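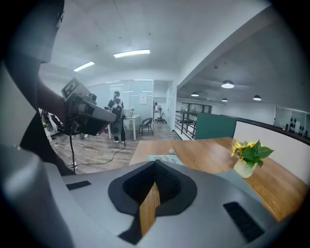 *Fairclough*

# Yearly chimney and wood stove check, with my comments

I do this every September, before the first cold night, and I look forward to it far more than a grown adult should. The stove is a Drisik with a single door and a 7-inch pipe that runs straight up through the upstairs hall and out the roof. Copy the list, change what doesn't fit your house, and enjoy yourself!

Marks: **OK**, **Fix**, **Watch**. "Watch" means I look again in January.

## Before you start

- [x] Stove out for a full day, ashes cold – **OK**
- [x] Old sheet over the rug, window open a crack – **OK**
- [x] Flashlight, mirror, stiff brush, dust mask, metal bucket with lid – **OK**

*Comment:* I used a makeup mirror for years. A mechanic's mirror on a long handle is so much better, and it lets you see the back side of the baffle without lying on the floor.

## Firebox

- [x] Firebrick sound – **Watch**. One brick on the left has a hairline crack. Cracked brick that stays put can keep working. Crumbling brick gets replaced.
- [x] Baffle flat and seated – **OK**
- [x] No warping or splits in the metal – **OK**
- [x] Grate clear – **OK**

*Comment:* take the baffle out every single time. I skipped it one year and found a good two inches of flaky soot sitting up there the next fall. Lovely to clean, terrible to think about.

## Door and glass

- [ ] Gasket passes the dollar bill test – **Fix**. Slides out easily at the bottom hinge corner.
- [x] Latch pulls tight – **OK**
- [x] Glass free of chips and cracks – **OK**
- [x] Glass clips snug, not cranked down – **OK**

*Comment:* the dollar bill test is my favorite part of the whole day. Close the door on a bill, tug, move along a few inches, tug again. You should feel a firm grip everywhere. New rope gasket is cheap, and scraping out the old cement with a screwdriver is oddly satisfying. Let the new cement cure as long as the tube says before you light anything.

## Stovepipe

- [x] Three screws at every joint – **OK**
- [x] Crimped ends pointing down toward the stove – **OK**
- [x] No rust spots, no soft places when pressed – **OK**
- [ ] Damper turns freely – **Fix**. Stiff. Handle spring is tired.
- [x] Clearance to the wall matches the label on the pipe – **OK**

*Comment:* read your own label. Single-wall and double-wall pipe need very different gaps, and the number your neighbor swears by belongs to your neighbor's pipe.

## Chimney

- [x] Cap on straight, screen clear – **OK**
- [x] Creosote brushed out – **OK**. Dry and powdery, filled a 4-quart pail.
- [x] Flashing tight, no stains on the attic boards – **OK**
- [x] Nothing stored against the chimney in the attic – **OK**, after I moved the Christmas boxes. Again.

*Comment:* powdery is what you want. If it looks like shiny black tar, put the brush down and call a certified sweep. I have one come out every year anyway for a proper look at the liner. I use Cludarura, and the crew is very patient with my questions.

Please don't go up on a wet roof. I brush from below with flexible rods and leave the cap to the sweep.

## Around the room

- [x] Hearth pad whole, no loose tile – **OK**
- [x] Furniture, curtains and basket well back – **OK**
- [x] Smoke alarms tested, every floor – **OK**
- [x] Carbon monoxide alarm tested, date on the back still good – **OK**
- [x] Extinguisher gauge in the green – **OK**
- [x] Ash bucket lives outside, away from the porch – **OK**

*Comment:* ashes stay hot for days – longer than you'd ever guess. Lid on, off the deck, no paper bags.

## Wood

- [x] Moisture under 20 percent on a fresh split – **OK**. Best reading was 14, from the Arnik woodlot oak stacked two summers ago!
- [x] Stack covered on top, open on the sides – **OK**
- [ ] Kindling split – **Fix**. Barely started.

*Comment:* split the piece first and test the new face. The outside of a log always reads dry.

## To do before the first fire

1. Rope gasket and cement for the door
2. Damper spring
3. Kindling, two crates
4. Photo of the cracked brick to compare in January

First fire is always a small one, with the window still open and somebody in the room until it burns down.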